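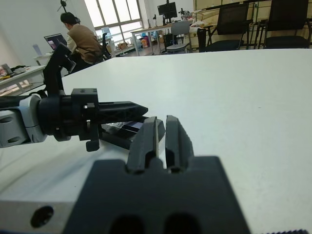
Notes on collecting small-object episodes

February went almost entirely to data. We are teaching a two-arm setup to sort and hand over small electronics, and the policy learns from episodes that a person drives by hand. The set stands at 3,238 episodes now, counting the ones I still want to throw out.

The project is called Stundby. Dace Bite started it and wrote most of the recording code, and I took over the collection side in the fall. The training runs are on a machine we call Sillo, which is slow but free most nights.

What an episode is

For this task an episode starts with the small devices on the white table and ends when one arm has picked one up and passed it to the other, or set it down in the right spot. A good one takes about 30 seconds. I drive both arms with the leader handles and stop the recording with a foot pedal. If I fumble the grasp but recover without help, I keep it. If I have to reach in and move something by hand, I delete it.

I used to delete the recoveries too. The first policy trained on that set would miss a grasp by a few millimeters and then close on air, open, and close on air again in the same place. It had never been shown what to do next. Dace suggested keeping the ugly ones, and the next run was noticeably better at trying a second angle.

Flat things are hard

Most of my time goes to objects that lie flat. The fingers have to come in low, and a flat device with a glossy face slides if you touch it with one finger before the other. The trick I settled on is to bring both fingers down on either side, wait a beat, and then close slowly. The wait matters for the data as well as for the grasp - it gives the model a clear point where the arm has stopped approaching and not yet started closing.
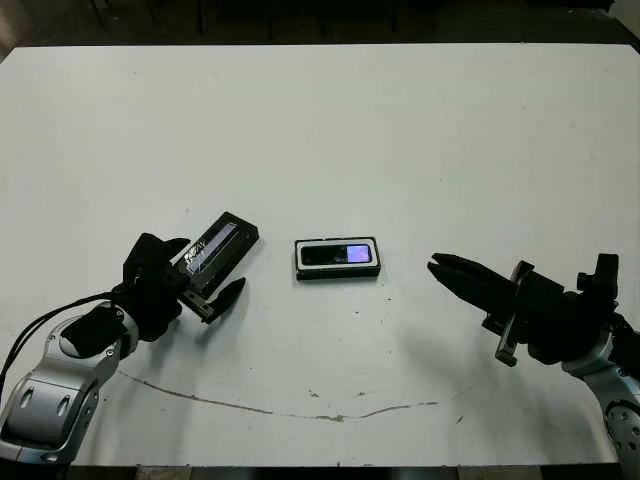

Glossy faces cause a second problem, which is reflections. The wrist views change a lot with the daylight, and a black object can pick up a bright streak at 3 in the afternoon that it did not have in the morning. I tried closing the blinds for a week and got very even data and a policy that fell apart as soon as they were open. Now I record at different times of day and leave the room alone. The same goes for the background. People sit at their desks and chairs get moved, and I let all of it into the recordings.

Lit screens were worth adding too. Before that, every device in the set was dark, and I did not want the model treating a glowing screen as some other kind of object.

How a session goes

I do 6 batches a day at most. After that my hands get lazy and the paths start to look the same. Between batches I change the layout, swap which arm goes first, and turn the devices so their long sides don't always face the same way. Then I play back a few episodes at double speed before going on. Twice I have found a camera that had stopped updating halfway through a batch, and both times the whole batch was lost.

Labels are kept short. Each episode gets one sentence, the object, and which arm did the picking. Ibrahim, our labeling tool, used to let us type anything, and we ended up with nine spellings of the same instruction. It has a fixed list now.

Next up is a set with two objects close together, so that the fingers have to go in without pushing the neighbor. I also want to redo the oldest episodes, the ones from the Stinberg table, where the cameras were mounted higher. Dace thinks they still help. I'm going to train once with them and once without and post the numbers for both.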